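20th March

Proofs for the book came back from Brunach this morning, two days early. I read the essays first and left the plates for the afternoon. Paewai's text still runs long, 644 words over what we agreed in January, but it reads well and I don't want to be the one who cuts it. I marked one paragraph on the second spread that repeats what I say in the foreword. The rest can stand.

The colophon is wrong again. They have the show at Cindalholm down as a solo exhibition and left off the print workshop completely. I wrote the correction in the margin and then sent it by email as well, since margin notes got lost the last time.
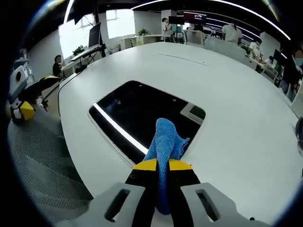 After lunch I went over the money. The printer wants 1,663 for the change to the cover stock, and the grant won't stretch to it unless we drop the fold-out. I would sooner keep the fold-out. It is the only place where the eight drawings can be seen side by side, the way they hung in the long room, and in single pages they look like eight separate works. The cover can be the cheaper gray board. I don't think a reader will mind.

Called the Zavcombe people about distribution. They will take 200 copies to start and more if those sell. The woman on the phone asked whether there would be an index. There won't.
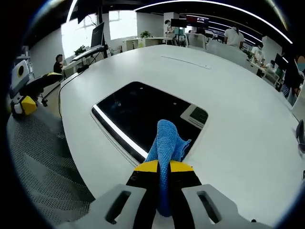

Máté Dobos wrote back at four to say that the fold-out should go at the very end, after the notes, and that he would rather lose his own interview than see the drawings split up. He also thinks the title is too long and wants the second half dropped. I agree on the first point. On the title I told him I'd think about it over the weekend, but it is already on the spine and the catalog listing.

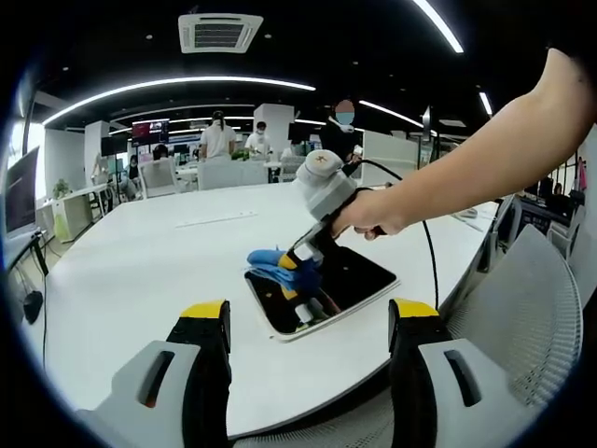 The order of the plates took the rest of the day. I had the blue pictures together in the middle and they went dead, one after another. I kept thinking of that crumpled blue cloth on the white table, and how much stronger the color was for having so much white next to it. So I pulled the blues apart and put a blank page across from each. That adds pages, and I'll have to ask Brunach whether it changes the binding. If it does, the list of works goes in smaller type.

Still to do: captions for the last section, photo credits, reply to Cindalholm about the launch date. Bed at eleven.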